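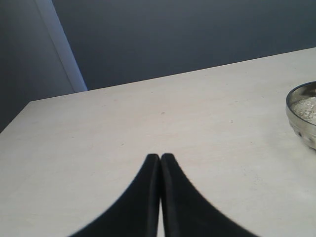 Week 6: Why Bread Rises

Welcome back! Today is my favorite session of the whole course, so bring questions and, if you can, something to eat.

Yeast is alive. It feeds on the sugars in flour and gives off carbon dioxide and a little alcohol. The gas has to go somewhere, and in a good dough it gets caught in a stretchy web of gluten, which forms when two proteins in the flour meet water. Kneading lines that web up and makes it stronger. So does plain waiting! Leave a shaggy dough alone for 20 minutes and feel how much smoother it gets (try this at home, it's a wonderful surprise).

Temperature
A cool kitchen slows yeast down, and a slow rise gives more flavor. The Skivska rye we tasted in class had three days in the fridge, and you could really taste that lovely sour edge. Too much heat kills yeast.

Salt
Salt tightens the gluten and keeps the yeast from racing ahead. Forget it once and you'll know: pale, flat flavor and a dough that sticks to everything.

In the oven
The loaf gets one last big push as the gas expands and the yeast works faster and faster before it dies. Bakers call this oven spring. Slash the top so the loaf opens where you want it to.

For next week
Read the Zostside Mill booklet up to page 83. Bake one plain white loaf, cut it through the middle, and bring us a slice!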